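Plillilus adds sorting task to its arm training set

Plillilus has started recording a new two-tray sorting task at its Plastitz site, the company said Friday. The recordings will be used to train a control model for small-parts handling at Çetinkaya, which supplies repair shops from a warehouse in Ustside.

Each episode covers one part and one tray. Operators drive the arms remotely while joint positions, gripper state and video are logged together.
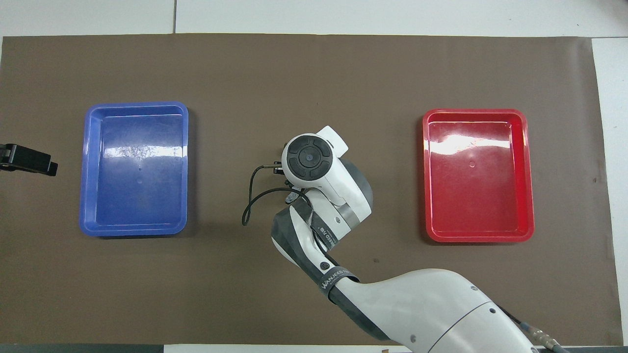 Episodes are capped at 30 seconds. Any run that exceeds the cap is discarded and repeated. The start position of the part is changed between runs, and the target tray is set by a written instruction stored with the episode. Plillilus has logged 1,080 episodes so far and wants over 3,000 before the first training run in March.

A second operator reviews each batch of 40 and rejects episodes with dropped video or a missing instruction. Failed grasps are kept if the operator recovers within the time limit.

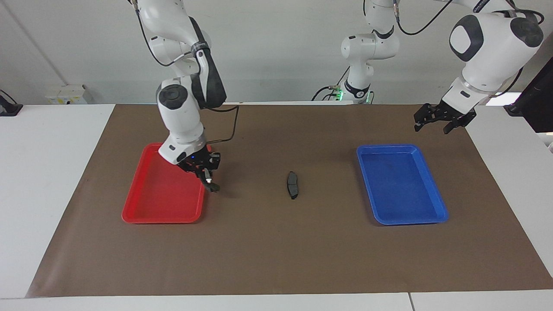 Curved parts are being recorded first. Flat brackets and short hoses will follow, using the same tray layout and lighting. Çetinkaya will receive the trained model for bench tests in Ustside, with no date set for use on the warehouse floor. The data will not be released publicly.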